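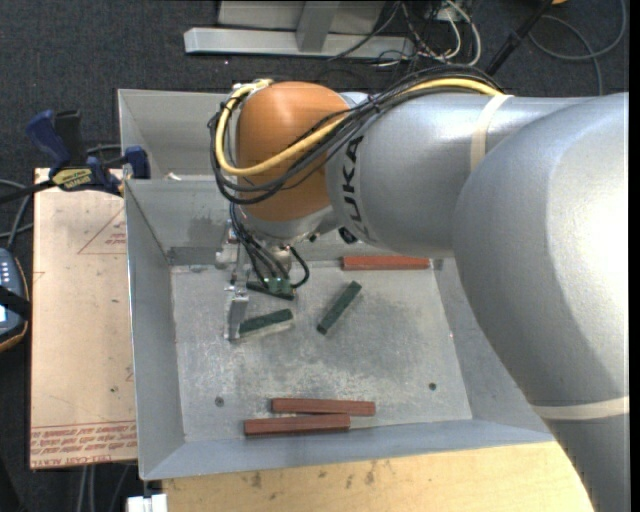

3. Materiales y método

3.1. Almacenes y tipos de recipiente

El estudio se hizo en los dos almacenes de repuestos que la distribuidora Horkora mantiene para maquinaria agrícola. El primero, Brostine, sirve pedidos de talleres y cierra el inventario una vez al año. El segundo, Drustus, abastece a las tiendas propias y hace recuentos parciales cada mes. Ambos usan el mismo programa de gestión y los mismos códigos de artículo, de modo que las diferencias entre registro y existencias pueden compararse sin conversión previa.

Las referencias se guardan en tres tipos de recipiente: cajón de estantería con separadores, caja de cartón del proveedor y contenedor metálico rectangular abierto (figura 2). En este último las piezas se depositan a granel y el operario retira las que pide la orden sin anotar el remanente. Los trabajos anteriores sobre exactitud de inventario suelen agrupar los tres tipos bajo una sola categoría, lo que impide saber si el error depende del artículo o de la forma en que se guarda.

3.2. Muestra

De las 1737 referencias activas en octubre se extrajo una muestra aleatoria de 300, estratificada por tipo de recipiente y por frecuencia de salida. Se excluyeron los líquidos, los artículos vendidos por metro y las devoluciones pendientes de revisión. Cuando una referencia ocupaba más de una ubicación, se contaron todas y se sumaron antes de calcular la diferencia.

Hubo que sustituir 18 referencias dadas de baja entre la extracción de la muestra y el recuento. La sustituta se tomó del mismo estrato, por orden de código.

3.3. Procedimiento de recuento

Cada referencia fue contada por dos personas de forma independiente, sin acceso a la cantidad registrada. Si los resultados coincidían, el valor se daba por válido. Si no, una tercera persona repetía el recuento y se conservaba el valor confirmado por dos de las tres. Las piezas menores de un gramo se pesaron con balanza y se dividió el total entre el peso medio de una submuestra.

Los movimientos de entrada y salida quedaron bloqueados en el sistema durante el recuento de cada pasillo. En Drustus el bloqueo no pudo aplicarse a los pedidos urgentes, que se apuntaron en papel y se descontaron después.

3.4. Variables y análisis

La variable principal es la diferencia relativa entre la cantidad registrada y la contada, en valor absoluto. Se consideró exacta toda referencia con diferencia nula; para las pesadas se admitió una tolerancia del 2 %. Como variables explicativas se incluyeron el tipo de recipiente, el número de salidas del último trimestre, el precio unitario y el almacén.

Se ajustó un modelo logístico con efecto aleatorio por pasillo. La codificación de los datos estuvo a cargo de L. Antunes y fue revisada por E. Mamo; las discrepancias se resolvieron consultando las hojas de recuento originales. Los resultados por tipo de recipiente se presentan en la sección 4.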